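Gutstead opens its test hall to visitors

19/12/2025 – Gutstead showed its bathroom-cleaning arm to trade visitors at the Pasico site. The program has 11 staff and has run since March. Seren Llewellyn, who heads testing, took groups of four through the control room and the wet bay.

Aurelia Barbu presented the wiping routine. The controller plans each pass from the wrist camera alone – no markers are fixed to the basin.

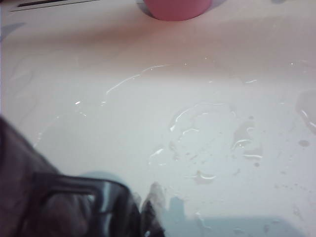 Wet surfaces remain the main difficulty for the planner. Glare along the rim of a puddle can be read as an edge, and dark specks in and beside the water have to be sorted from reflections before a path is set. Jayson Catacutan said the training set now holds 4000 wet-surface views. The next open day is in March.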